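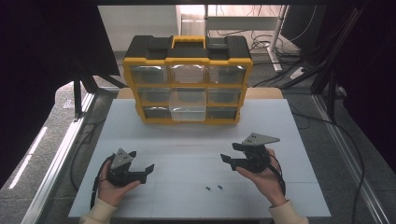 ## Small Parts in Order: A Conversation with Zdenka Golob

*Published Sep 1, 2023, by the Penddale Center for Household Skills*

Zdenka Golob has taught the Center's course on workshop and household storage for 17 years. The course covers tools, paint, seasonal items, and paper records, but the session on screws and other small parts is the one that former participants mention most often. She met with us at the Lappalainen Building between classes to discuss how a household can bring its small hardware under control and keep it that way.

Ms. Golob begins every session with a bare surface. She prefers a white board laid over the table, and she asks participants to bring one of their own if they have it.

"A dark screw on a dark bench is very hard to find," she said. "On white, you can see two little black screws from across the table. People who have been working on brown wood for years are surprised by how much easier it is on their eyes."

The organizer comes to the table at the same time. Ms. Golob favors an upright model with clear drawers and a carrying handle in the lid, and she places it at the back of the board so that the drawers face the person sorting. The space in front of it stays open for the parts themselves.

"Put it where it will not move," she said. "If you have to keep sliding it aside to make room, you have taken out too many screws at once. I ask people to work with one handful. When that handful is put away, they may have another."

### Deciding what goes in a drawer

Asked how a household should divide its hardware, Ms. Golob advised against starting with size. Most families, she explained, do not think in terms of thread and length. They think of the job: hanging a picture, tightening a cabinet door, or putting together a bed that has been moved.

"The first sort is by use," she said. "Wood screws in one group, machine screws in another, wall anchors with the screws that fit them. After that, if one group is too large for its drawer, you divide it by length. If it is small, leave it alone. There is no prize for having a separate drawer for every length."

She recommends leaving one drawer without an assignment. In her experience, a full set of assigned drawers lasts until the first unfamiliar part comes into the house, at which point the part is placed on a windowsill and forgotten. The open drawer gives it somewhere to go. It should be emptied on a regular date, and she suggests February, when outdoor work in Penddale is limited and most people have an evening to spare.

The matter of labels produced the longest part of our discussion. Ms. Golob accepts that clear drawers allow the contents to be seen, and she has met many owners who consider a label unnecessary for that reason. She still requires one in class.

"You can see that there are screws in it. You cannot see that they belong to the crib, or that they are the ones you promised to return to your brother," she said. "Write it down. A strip of paper tape and a pencil will do. I would not buy a label printer for this." 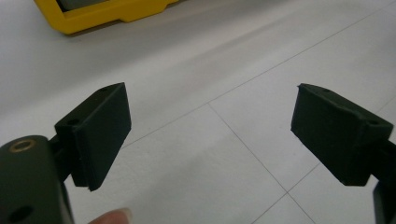
Milovan Radonjić disagreed on this point, saying that a label tends to outlive the contents of the drawer and that he would sooner tape one sample screw to the front of each. A sample, in his opinion, can be held against the part in one's hand, and it cannot be misread by someone in a hurry.

Ms. Golob has heard the argument before and does not object to the practice. Her reservation concerns drawers that are opened every day, where a taped screw is soon knocked off. For drawers that are seldom used, she considers the sample a sound method, and two participants in the spring session have reported that they use both.

### The problem of the jar

A large share of every class is spent on what Ms. Golob calls inherited hardware: the coffee can, the jar, or the cookie tin that has come down from a parent or was left behind by a previous owner. The largest collection she has handled came from a house in Husach. It held 4,000 pieces by the family's own tally and was spread over 13 containers.

"They were proud of that number, and I understood why," she said. "Their father had saved every one. But he was also the only person who could find anything in it. The family had been buying new screws for years with all of that sitting in the basement."

Her advice in such cases is to set a limit before the sorting begins. The limit is the organizer. Whatever fits in its drawers after sorting is kept, and the remainder is passed on to a school workshop, a repair group, or a neighbor who can use it. She asks families to remove bent and stripped screws first, along with anything too rusted to turn.

Arben Kneževič and Amra Kneževič took the course together last year, and both described the limit as the hardest part of it. Mr. Kneževič said that he had filled an envelope with parts he could not identify and could not throw away. Ms. Kneževič recalled that the envelope was larger than he now remembers.

"We argued over furniture bolts," she said. "There were some very odd ones, and he was sure each of them belonged to something we still owned. In the end we walked through the house with the envelope and checked. One fit the desk. I will give him that one."

Ms. Golob said that walking through the house is a step she now teaches. It takes less than an hour in most homes, and it settles questions that cannot be settled at the table.

### Keeping the surface clear

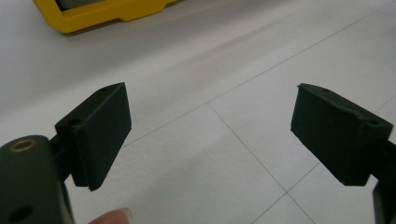

The same care applies at the end of a session. Ms. Golob asks participants to finish with the table as bare as they found it, and she allows no "later" pile. Parts that have not been placed go into the unassigned drawer. The drawers are then closed fully before the organizer is lifted by its handle, a rule she repeats several times during the course.

"Check every drawer with your palm," she said. "One that sticks out a little looks closed when you are tired. Then you pick the thing up, you turn toward the shelf, and you are sorting again on your knees."

She also recommends looking over the floor before anyone walks through the room in socks. For a part that has rolled out of sight, she advises a flashlight held low, so that even a small screw throws a long shadow. A magnet is useful as well, though it will not pick up brass.

We asked how much a household ought to spend. Ms. Golob declined to name a figure and said that the price of an organizer matters less than whether its drawers slide easily and can be taken out one at a time. A drawer that can be removed can be carried to the job and brought back with whatever was not used. She tests this in the store by opening each drawer with one finger.

Her own organizer at home was made by Nultent and has a cracked corner that she has repaired twice. Asked whether she intended to replace it, she said that she did not. Its place is on a shelf at chest height near the back door — high enough to be out of reach of her grandchildren and low enough that the upper drawers can be seen into without a stool.

### Upcoming sessions

The fall session on small parts will again be held in the Lappalainen Building. Participants should bring one container of mixed hardware, a pencil, and a light-colored board or tray. Paper tape is supplied. Those who wish to bring more than one container are asked to speak with Rok Papadopoulos at the front desk in advance so that a larger table can be set aside.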